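**Taking over a small shop, what happens to the old gift certificates?**

*millstreet_newbie, posted 12/6/19*

I'm buying a gift and home decor shop in Grimari. The current owner is retiring and I'm keeping the name, Minhas, because people in town know it. We have a letter of intent signed but not the purchase agreement. I've worked retail for a long time but never owned anything.

Going through the records in October I found that there are 88 gift certificates out that haven't been used. Some are on paper with a stub in a notebook and some are in the register system, which is Anard. The owner's view is that they come with the business, like the phone number. My view is that she has already been paid for them and I would be giving away stock. The draft agreement doesn't mention them at all.

Do I have to honor them? If I do, is it normal to ask for money off the price? I'd like to settle this before the lawyer starts billing me for it.
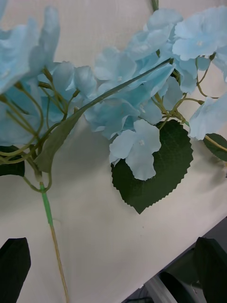

**backcounter**

Ask for the money off. I bought a store four years ago and we treated the certificates like any other debt of the business. We added up the face value of everything outstanding and took it off the purchase price at closing. The seller grumbled, then signed.

Whether you have to honor them legally depends on your state and on whether you're buying the assets or the whole company. With an asset sale you can often leave debts behind if the agreement says so. But you're keeping the name, so every customer with a certificate is going to walk in and expect it to work. I'd plan on taking them no matter what the paper says. A person who gets turned away will tell everyone they know, and it's not a big town.

Some things to get in writing:

- A full list with number, date and amount, signed by the seller
- Who pays if a certificate turns up that isn't on the list
- A date after which she can't sell any more before closing
- The same terms for store credit from returns, which people forget

Don't let her talk you into a discount on the total because "half of them will never come in." Mine came in. Most of them showed up in the first 2 months, when people heard there was a new owner and got nervous.

Check the notebook against the register too. Anard will print a list of open balances, but it won't know about paper ones that were never keyed in.

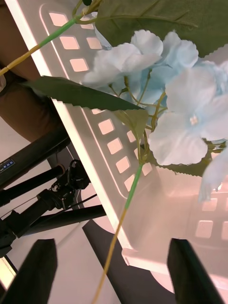
**tallyho_pt**

Agree with most of the above, except that I wouldn't take the whole amount off the price. Have your lawyer hold it in escrow and pay the seller back whatever hasn't been redeemed after a year. Ours was easier to negotiate that way and the seller didn't feel robbed. It does mean somebody has to keep a record of each one as it comes in, so decide who.

Also look up unclaimed property rules for your state. In some places old unused balances have to be turned over to the state after a certain number of years. If she never did that, you want to know before you close.

**lakeside88gifts**

just honor them. we took over the Vovetti card shop and did, it was over $600 the first year and I didn't miss it. people spend more than the certificate anyway

**millstreet_newbie**

Thanks. I asked for the signed list and she is putting it together. I think we'll do the escrow. I hadn't thought about store credit and there is a shoebox of those slips under the register, so that's my next job.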